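Clear bins for small parts: sizing, labeling and the sorting table

The Trornstead workroom has moved its small-parts storage from lidded cardboard boxes to open clear plastic bins. The change was completed in October and covers the shelving along the Ulus side of the room. Stock held there comes to around 3000 pieces, mostly fasteners, spacers, felt pads and short offcuts. This item covers the bin type, how the bins are to be used, and the surface they are sorted on.

The bins are square, open at the top and slightly wider at the rim than at the base. The taper allows empty bins to nest, which cuts the shelf depth needed for spares. The walls are finely ribbed. Ribbing stiffens a thin wall but distorts whatever is behind it, so contents should be identified from above or from the label. A white part and a clear part of similar size are hard to tell apart through the side.

The handle is a rectangular slot just below the rim. Fill level stops at the lower edge of the slot. Parts heaped above that line will fall through when the bin is tilted, and screws shorter than 18 mm will do so with very little tilt. Shelve each bin with the slot facing out.

Sorting is done on the light wood-grain table. The surface is smooth and pale, and dark parts show up well against it. White and translucent parts show up less well and should be sorted on the gray mat. 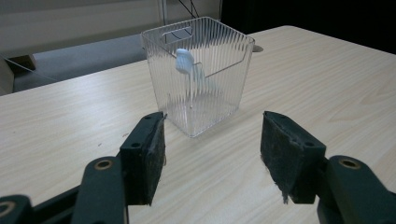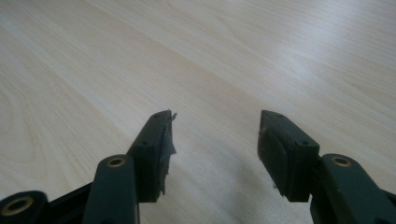
The sorting table: a clear bin on the tabletop (first picture) and the wood-grain surface (second picture).

Procedure for returning mixed parts to stock:

Tip out no more than 50 pieces at a time. Separate by material first, then by length. Place one bin on the table per part type and return it to the shelf before starting the next. Single items that match no label go in the bin marked Pfeiffer, on the bottom shelf, which is checked monthly.

Labels go on the front wall under the slot. The ribs reduce adhesion, and standard paper labels lift at the corners within a few weeks. Brevon film labels held better in our trial and are now stocked in the drawer below the cutter. Write the part code on the top line and the length in millimeters on the second.

Bins are washed in lukewarm water with dish soap. Do not use solvent cleaner, which clouds the plastic. Dry them upside down on the rack, unstacked, as nested bins hold water at the base corners.

Shelf 7 is reserved for empties. Cracked bins go in the recycling crate by the door.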